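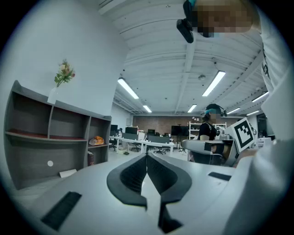 第9讲 手持夹爪与机械臂末端的对比试验

适用课程：机器人操作实验(二)
主讲：Abdelkrim Ait Brahim
实验指导：Nassoro Temba

一、本讲内容

上一讲讲了手眼标定的推导，本讲开始做对比。要比较的是两种采集方式：一种由人手持夹爪完成动作，另一种由机械臂带着末端完成同样的动作。两种方式的轨迹要放到同一坐标系里才能比较，所以标定板的安装和检查放在前面讲。

试验用到三款夹爪，讲义里按型号简称：Sorkitz(平行指)、Wakow(V形指)、Rustad(柔性指)。控制器统一用Destthorpe，固件不要自行升级。

二、术语

指垫：手指与物体接触的部分，可拆换。
开口量：两指垫内侧之间的距离，单位毫米。
标记板：贴有黑白方格标记的平板，用于确定位姿。
鱼眼视角：广角镜头得到的圆形画面，边缘畸变大，使用前必须去畸变。

三、标记板的安装与检查

1. 标记板固定在机械臂连杆上，板面可以倾斜，但试验过程中与连杆的相对位置不能变。螺钉拧紧后用手轻推板角，有晃动就重新装。
2. 板面不得反光。顶灯为长条荧光灯时，容易在板面上形成亮带，遇到这种情况调整板的倾角，不要关灯。灯光条件变了，前后两组数据就没法放在一起。
3. 夹爪相机在鱼眼视角下，标记应尽量落在画面中部。落在边缘时角点检测误差明显变大。
4. 头戴相机与夹爪相机同时开启时，先核对时间戳，再开始动作。
5. 每换一款夹爪，重新做一次标定。不允许沿用上一款的外参。

四、试验步骤

每组两人，一人持夹爪，一人看护机械臂。看护人站在能随时按到急停的位置，持夹爪的人不得越过机械臂的工作范围去取物。

(1)上电，机械臂回到零位，确认控制器无报警。
(2)持夹爪的人将夹爪移到起始点，保持静止，记录一段静态数据。
(3)按任务单抓取物体，放到指定位置，松开，回到起始点。
(4)机械臂重复同一任务，速度上限设为额定值的80%。
(5)两种方式各做3次，中途失败的也要保存，文件名后加字母F。

任务单上的物体有硬质圆柱、薄片和软包三类。薄片最难，V形指在薄片上容易夹偏，抓之前先看清两指垫之间的缺口对着哪里。

五、数据整理

每条记录包含夹爪位姿、开口量和图像。本课程十月份的预试验共得到744条有效记录，可以在课程盘上下载，作为各组结果的对照。预试验没有用Rustad，做这一款的小组没有对照数据，报告里写明即可。

位姿误差按平移和旋转分开给出，不要合成一个数。平移误差取欧氏距离，旋转误差取轴角的角度。开口量用原始值，不做平滑。如果要画平滑后的曲线，原始曲线必须画在同一张图上。

六、常见问题

开口量读数跳变：多数是编码器接头没插到底，先断电再插。
标记检测时有时无：检查手指或手臂是否挡住了板的一角，也看一下曝光是否过长。
两台相机的轨迹形状一致但整体错开：时间没有对齐，回到第三节第4条。
机械臂到位后夹爪仍有小幅振动：记录里保留这一段，到位时刻以速度低于阈值为准，阈值见附表。
指垫打滑：先用无纺布擦净指垫表面再试，仍打滑就换一副，并在记录表备注栏写明更换时间。

七、报告要求

报告交两部分：对比表和文字说明。对比表的行是夹爪型号，列是任务成功次数、平移误差、旋转误差和完成时间。文字说明要回答下面几个问题：

手持与机械臂两种方式，误差主要出在哪一段动作？
三款夹爪中，哪一款换到机械臂上以后表现变化最大？
如果只能保留一台相机，保留夹爪上的还是头戴的，依据是什么？

最后一问没有统一结论，按本组数据回答。报告以小组为单位提交，截止日期为2023年12月25日，原始数据一并上传，文件夹以组号命名。

八、课后阅读

复习第7讲中相机模型一节，重点看鱼眼投影与针孔投影的区别。下一讲讲控制器的力控模式，请提前读Destthorpe手册的阻抗参数部分，柔顺系数的单位与教材不同，换算表在手册附录。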